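Yaa Opoku
April

1/ ok thread time. table clearing arm, the one I keep posting half a screw of. Typing between prints so forgive spelling

2/ short version for new people – one arm, one gripper, bolted to a plank, clamped to the end of a table at Vimcombe (shared workshop, great people, terrible kettle). Its job is trash. Pick up trash, put in bin. That's the whole dream

3/ arm is called Erov. No reason. It was a typo in a folder name and I got used to it

4/ Status this morning: shoulder good. Elbow good. Wrist makes a noise like a pepper grinder. Gripper opens and closes and sometimes does neither

5/ the learning side is the part people ask about. I don't script the grabs. I do them by hand with the handheld grippers, one in each fist, record everything, and the arm is supposed to learn from the recordings. So most of "building a robot" right now is me throwing away snack wrappers. Over and over. For hours

6/ goal for this round is 400 clean grabs. Got to 91 before lunch. Clean means: approach, close, lift, over the bin, let go, no second try. A second try goes in a separate folder. I keep those, they're useful later, but they don't count toward the 400

7/ things I was worried about, in order: clear film. clear film. shiny foil. tissues. clear film

8/ Film is awful. It's see-through and has glare all over it, and it changes shape the second you look at it. With a block you know where the edge is. With a snack bag the edge is wherever it feels like being

9/ two from today. Milk carton with the straw poking out behind it and a whole table of wrappers waiting, and a yellow one going in the bin
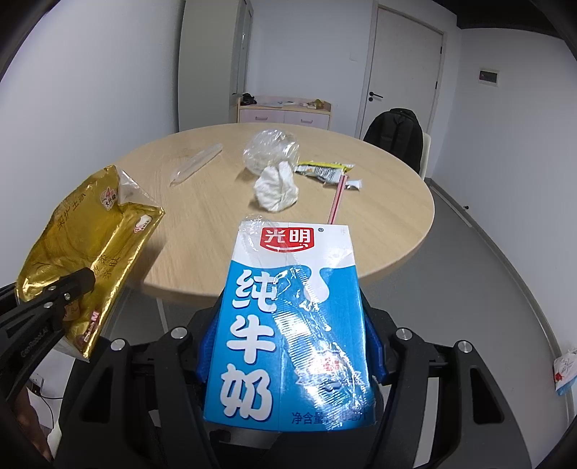

same fingers idea, different trash

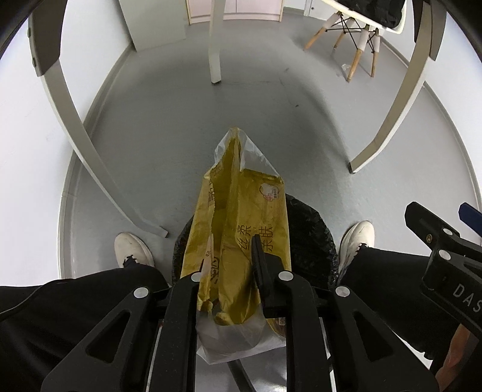

10/ Cartons are my favorite. Flat sides, stiff, pads land square on it and it stays put. If everything in the world was a carton I'd be done by now

11/ BUT. crinkly clear strip lying right across the front of it. That kind of thing ruins the depth map. Same spot reads near, far, near. I'm leaving them in on purpose, real tables have junk on top of junk

12/ wrappers are the other end of it. No stiffness. I've started pinching lower down and letting the rest stand up or flop however it wants. Release is the bit to watch, you have to open wide or the film hangs on to a pad

13/ someone asked last time why a black bin bag. It's what's in the cupboard. Black grippers over a black bag is a rotten contrast test, I know. Might try white ones for a batch and see if the finger tracking calms down

14/ ok hardware. The wrist. Took it apart on the bench, pepper grinder noise was one bearing sitting crooked in my own printed cup. Cup was undersized. Sanded it. Noise is now a different noise

15/ the different noise is a cable rubbing. Moved the cable. Quiet!! For the first time since I put the thing together

16/ motor driver is the Tsao board, little green thing, one connector per joint. Happy with it so far. Less happy with me, I plugged elbow into shoulder and shoulder into elbow and Erov gave the plank a hug. Nothing broke. Labels on everything now. Big ones

17/ gripper that isn't quite a gripper yet: mine is a parallel linkage, printed, metal pins through the joints, soft pads glued on. Version 2. Version one had pads that were too smooth, a tissue went straight through like it wasn't being held

18/ the v2 pads have a texture. Cast them in a mold I printed with ridges. Came out with bubbles along one side, used them anyway. The bubbly side might even grip better?? haven't tested, don't quote me

19/ one rule I learned the slow way – arm's fingers need to close over the same width as the handhelds. If my hand tool opens wider than the arm can, then I'm teaching it grabs it can't do. Had to throw out a whole evening of recordings over that. Was grumpy. Ate the snacks

20/ (yes there's a supply chain. You can't clear wrappers without wrappers. I have eaten so much stuff this month)

21/ software: Skasus for the recording and syncing. It's my own pile of scripts with a name on top so I can complain about it properly. Takes each hand's video, lines them up by timestamp, cuts the session into single grabs

22/ cutting is the flaky bit. It looks for close, then open, and calls that one grab. Fine until I fidget. I fidget a LOT. Click click click while I think. So I got a folder of 2 second clips where I grab air

23/ fix was dumb: ignore any close where the fingers go all the way shut. All the way shut means nothing between them. Except film is so thin that it also looks all the way shut. so now it ignores film. great

24/ second fix less dumb: only count it if the hand ends up over the bin. Bin gets a tag stuck to the rim in the next batch. Haven't done it yet, going by hand position for now, and checking clips by eye with tea

25/ Practical notes if you're doing anything like this at home, copied out of my notebook:

– same table hight every session. write it down
– mess up the table differently each time, don't tidy as you set out
– let the tissues be crumpled, flat ones are cheating
– one bag of mixed trash per batch, shuffle it
– stop when your wrists hurt. really

26/ about wrists. Standing over a bin with a gripper in each hand is a posture I don't recommend. I was sitting by the end of the last batch the day before and my aim got worse, but my back was better. Might raise the bin

27/ first arm test with today's data was around the 3 o'clock coffee, just the 91. Way too few. Did it anyway, no self control

28/ result: it goes to the carton. Like it really goes to it, smooth, no wobble. Closes. Lifts! Then carries it nicely to a place next to the bin and drops it on the floor

29/ ran it again, same place on the floor. So it's consistent. I think camera offset, my arm camera sits higher than the handheld one and I only sort of measured it. With a ruler. Held in my teeth

30/ wrappers: tried two kinds. Went for both, missed both. On the foil one it closed early, a finger's width above. Glare I bet. On the clear one it picked a spot of empty table and was very sure about it

31/ tissue: got it. First try. No idea why, the tissue was supposed to be hard. Not touching anything

32/ list for next time so I can't pretend I forgot
– proper mount for the arm camera, printed, no tape
– redo the offset with the calibration board
– tag on the bin
– white bags, one batch
– rest of the 400
– new bearing cup in the right size, sanding was a bodge

33/ the big number people keep asking me for is how many grabs you need before it's any good. Don't know. I've got space on the drive for way more, and I'd like to reach 1000 before summer. If it's still dropping milk cartons on the floor at that point I'll rethink

34/ cost question too. Not posting a total yet, some of it is borrowed time on the Vimcombe printers and I'd have to make up a figure. Filament is the main thing I keep buying. And pins. Pins vanish

35/ files: arm plank bracket and v2 fingers go up once I fix the cup. Please don't print v1 fingers, I know they're still in the old thread. They're bad

36/ ok printer beeped. It's the mount. First layer looks a bit squished but I'm gonna use it

37/ edit to add: mount fits. one hole is on the wrong side. reprinting, back at the bin in the meantime

Last updated 6:40 pm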